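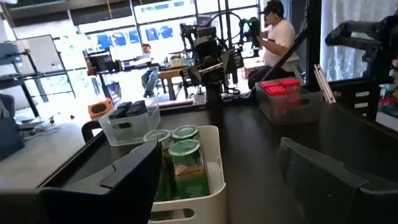 Azucena Alvarado writes that she followed the old version of this section to the letter, stood at the foot of Gultholm hill fort with her headphones on, and was told in a clear and confident voice that she was inside a Roman bathhouse. She would like the next edition to mention that the handset has to be told which monument it is at. We agree, and step 3 is now longer.

4. Setting up your handset at the monument

4.1 Before you leave the hut

1. Check the number on the back of the handset against the number on your slip. If they differ, swap it at the hatch. The hatch will say it doesn't matter. It does when you come to give the thing back.

2. Hold down the side button until the screen lights up. The Pondville Heritage logo appears and stays for 30 seconds. Pressing anything during this time makes it start again.

3. Choose your site from the list. The handset opens on whichever site the last visitor used, and it will happily describe that one all afternoon. The choices are:

Gultholm (hill fort, three ditches)
Escobedo (Roman bathhouse, foundations only)
Prevotstead (stone row and burial mound)

Press the round button until the name you want has a tick beside it. A name that is merely flashing has not been chosen.

4. Choose a version. Short lasts 30 minutes and leaves out the arguments. Full lasts 60 minutes and is mostly arguments.

Note: The children's version is available at Prevotstead only. It has a talking badger. The badger cannot be switched off separately.

4.2 Finding the first stop

5. Walk to the wooden post marked 1 and face the same way as the arrow. All directions in the commentary, including "on your left", assume that you have done this.

6. Press the round button once and wait. There is a pause before the wind noises. The wind noises are part of the recording. If there is real wind as well, turn up the volume.

7. When the commentary ends, walk to the next post. There are 12 posts at Gultholm. Post 7 was moved in March after a disagreement with a cow and now stands by the gate, so ignore the sentence about the fine view of the inner rampart until you reach post 8, where you will find it.

Caution: The ditches are deeper than they look and the grass on the banks is slippery for most of the year. Stop walking before you look at the screen. The Iron Age builders wanted people to fall into these ditches, and their work has lasted well.

4.3 Using the "Who built it?" button

At Prevotstead the handset has an extra function covering the various explanations for the stone row.

8. Press the button marked with a question mark. You will hear the explanations in the order they were first suggested: druids, a giant, a different giant, Phoenician traders, a calendar, and farmers who lived nearby.

9. To skip an explanation, press the button twice. Most visitors skip the traders.

10. To hear the evidence for an explanation, hold the button down. Some of these recordings are very short.

Note: The narrator is Estrella Solís throughout, apart from the second giant. She gives the date of the chapel at the end of the row as 913. This comes from a charter copied out much later by monks who wanted the land, and we have asked her to sound less sure about it in the next recording.

4.4 If something goes wrong

The commentary is describing a hot room with a heated floor. You are probably not at Escobedo. Go back to step 3.

The screen says WAIT. Wait.

The screen says LOST. The handset cannot find a signal from the nearest post. Walk back the way you came until the message clears. Do not cut across the burial mound, which is protected by law and has wasps.

The sound comes from one ear only. Push the plug in until it clicks. If it already clicks, move the headphones round and give the other ear a turn.

The badger is talking and you did not ask for him. Switch the handset off, count to 12, and begin again from step 2.

4.5 Returning the handset

11. Leave the handset switched on when you hand it in. It goes on the charging rack with its screen facing outwards.

12. Keep your slip until the hatch has torn it in half. The hut closes at 5 p.m., and after that handsets go through the slot in the door, one at a time, headphones first.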